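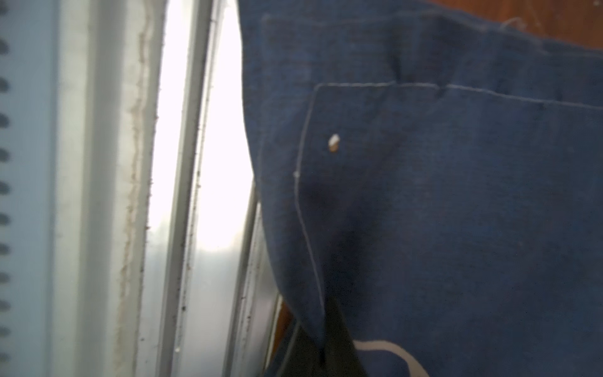
Murnadar

Murnadar is a hill on the island of Rorkholm, off the west coast of Scotland. At 704 metres it is the highest point on the island and the only one of its hills that cannot be reached by walking alone. The summit is a narrow rock crest at the northern end of a long ridge, and the easiest way on to it is a scramble with a short section usually given a rock climbing grade of Moderate. The hill is best known for the Murnadar Traverse, which follows the whole ridge from the bealach above Loch Were to the top, and for the detached pinnacle of Stomo on its western side.

Name

The name is normally taken to be Norse in origin, like most of the larger place names on Rorkholm, but its meaning is disputed. Older maps show it as Murnadal, which would suggest that it first belonged to a valley and moved uphill later on. Islanders generally call it the Big Hill. The pronunciation used locally puts the stress on the first syllable.

Geography

The hill fills most of the northern third of the island. In plan it is shaped like a hook, with the shank running north from the Bealach Were and the point turning back to the west above the sea. The eastern slopes are grassy and broken by small outcrops, and drain to the Were, a short river that rises in the loch of the same name and reaches the coast beside the pier. The western side is much steeper. It falls from the crest to a bouldery shelf, and from the shelf by a line of sea cliffs with a greatest height of 115 metres.

There are four tops on the ridge. From south to north they are the South Top, the Saddle Top, the Middle Top and the summit itself. The drop between the Middle Top and the summit is the deepest and is known as the Gap. It is the one place on the traverse where most parties use a rope.

A small cairn stands on the summit. There is no trig pillar; the island's only pillar is on a lower moorland rise in the south, where the ground was easier to build on and the view to the mainland is less obstructed.

Geology

The upper part of the hill is gabbro, coarse and very rough to the touch, cut by a number of dark basalt dykes. The gabbro gives excellent friction even when damp. The dykes are smoother and become slippery after rain, and several of the awkward moments on the traverse are where one of them crosses the crest. Weathering has removed some of the softer dykes almost completely and left straight-sided notches, of which the Gap is the largest.

Stomo is a block of the same gabbro left standing between two such dykes. It is joined to the main ridge by a low neck of loose rock.

Climate and conditions

Rorkholm is wet and windy for much of the year. Snow seldom lies on the lower slopes for more than a few days, but the ridge can hold ice in the notches into spring. Cloud often covers the tops when the rest of the island is clear. Compasses are unreliable on parts of the crest owing to magnetite in the rock, and visitors are advised to keep to the line of the ridge in mist and not to try short cuts down the western side, where every gully ends above the cliffs.

The driest spell is usually late spring. Midges are troublesome on the approach from June onwards but rarely reach the ridge when there is any wind.
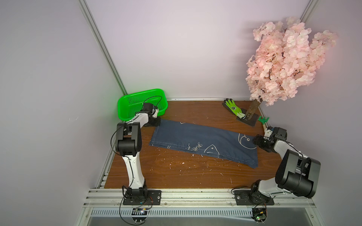
Access

The island is served by a passenger ferry, which lands at the pier at the mouth of the Were. From the pier a track follows the north bank of the river past the old school and two sheepfolds to the foot of the loch. It is rough but clear, and bicycles can be taken as far as the second fold. Beyond the loch the path becomes faint and crosses boggy ground before climbing to the bealach.

There is no mountain rescue team on Rorkholm. Help has to come by boat or helicopter, and mobile reception is poor north of the loch, although a signal can sometimes be had from the South Top. Camping is permitted on the flat ground by the outflow. A stone bothy at the head of the loch has room for six people, with a stove but no fuel supply, as there are no trees within reach. Water is taken from the burn behind it, which has been known to fail in dry weather.

Dogs must be kept on a lead during lambing. Walkers are also asked to keep away from the western shelf in the nesting season, when it is used by large numbers of seabirds.

Routes

East Flank

The shortest way to the summit leaves the path at the head of the loch and goes straight up the grass to the foot of a broad scree fan below the Gap. The scree is tiring and best climbed on its left edge, where the stones are larger. From the Gap the route joins the last part of the traverse. This is the normal line of descent, and the centre of the fan gives a fast run down for those with boots they do not mind spoiling.

Murnadar Traverse

The traverse begins at the Bealach Were. A steep grass slope with traces of a path leads to the South Top, where the ridge narrows. The section to the Saddle Top is mostly walking, with one bad step that can be avoided on the east. Beyond the Saddle Top the crest is continuously rocky for 200 metres and is taken direct, the holds being large and the exposure on the left considerable. A flat slab halfway along is the usual place to stop.

The descent from the Middle Top into the Gap is the hardest part. Most parties abseil, using a block on the right which generally has several old slings around it. The slings should not be trusted without inspection. The alternative is to climb down a groove on the east side, graded Moderate, with a long reach at the bottom. The far wall of the Gap looks worse than it is and is climbed by a slanting ramp. Easy scrambling then leads to the cairn.

Guidebook time for the traverse is five hours from the pier to the summit, and three for the return by the East Flank. Parties unused to moving together on a rope take a good deal longer.

Stomo

Stomo has three recorded routes. The ordinary route starts from the neck and climbs the short side of the pinnacle in two pitches, at a grade of Difficult. The West Face, climbed from the shelf, is far longer and has been repeated only a handful of times. The third route, Carroll's Chimney, is wet in all but the driest conditions and is described in the island climbing notes as having little to recommend it. 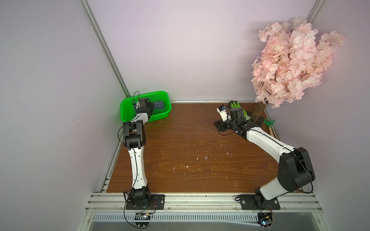
Climbing history

It is not known who first reached the summit. Shepherds certainly used the East Flank to recover stray animals from below the Gap, and a visiting surveyor recorded finding a pile of stones on the top, which he took down and rebuilt. The surveyor's account also contains the earliest mention of Stomo, which he thought could not be climbed.

The ordinary route on Stomo was the work of Declan Carroll, a schoolteacher on the island, who reached the top alone after two failed attempts with companions. Carroll went on to make the first complete traverse of the ridge, starting from the bealach in the early morning and climbing down into the Gap without a rope. His notebook gives no time for the outing beyond remarking that he was back for evening milking. He returned to Stomo the following summer to climb the chimney that carries his name.

Carroll's notes were passed round in handwritten copies for many years and formed the basis of the first printed guide, a pamphlet of 16 pages sold at the island shop. Some of its errors have been repeated since. The most persistent is the statement that the Gap can be avoided on the west, which has led several parties on to dangerous ground.

The West Face of Stomo was first climbed by Sylvie Ouellet, a Canadian climber who had come to Rorkholm for the sea cliffs and was kept off them by a heavy swell. She led every pitch. Ouellet later added a number of routes on the cliffs north of the shelf, and her line there on the highest section remains the longest on the island.

On May 19, 2021 a large rockfall altered the north wall of the Gap. There were no injuries. The ramp was unaffected, but a chockstone that had provided a convenient belay was lost, and descriptions written before then should be read with this in mind.

Wildlife

Ravens nest on the ridge most years. Fulmars, razorbills and guillemots occupy the cliffs below the shelf, and puffins have burrows in the turf at its northern end. Red deer are absent from Rorkholm. The grazing on the eastern slopes is shared between sheep and a small herd of feral goats, which are often seen near the scree fan and are a common cause of falling stones there.

Plants of interest include alpine lady's mantle and moss campion, both found on the ledges near the Saddle Top. Roseroot grows in the Gap.

See also

Bealach Were
Loch Were
Rorkholm
Stomo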